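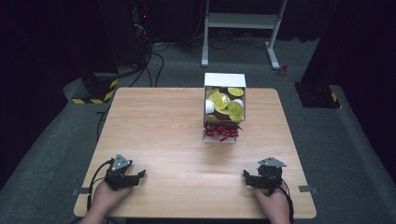
Figure 2.1 A pair of hand-held grippers, one for each hand, and an open box of foil-lidded cups and small red wrapped items.

Chapter 2
Showing, by Hand and from Afar

Anyone who has taught a child to lace a shoe will know how quickly words give out. You start off explaining, quite sensibly, and before long you have taken hold of the laces yourself and are saying "like this, look, and then round". Teaching a robot goes much the same way, and this chapter is a long and (I hope) friendly look at what we do once the explaining stops.

12 shares | 2 comments

We shall spend most of our time on two ways of showing. In the first, the teacher works with grippers held in the hands, as in Figure 2.1, and the movements are recorded for the robot to learn from later. In the second, the teacher sits at a set of controls and drives the robot itself, sometimes from the next room and sometimes from another town altogether. My old colleague Hanne Koivisto was devoted to the first and Danilo Belmonte to the second, and I have drawn on the notes of both, which do not always agree!

Think for a moment about lifting one foil-lidded cup out of a jumbled box. Your fingers would feel their way past its neighbours without your giving it a thought. With a gripper you have two stiff tips and a good deal less feeling, so you slow down, you tilt your wrist, you perhaps nudge a lid aside first. All of that is part of the lesson, and a learner given 70 careful showings of it may need 2000 before it copes with a box it has never met.

This site uses cookies to remember your reading place. Accept | Settings

We begin in Section 2.1 with the hands, and with how to hold a gripper comfortably for a whole morning.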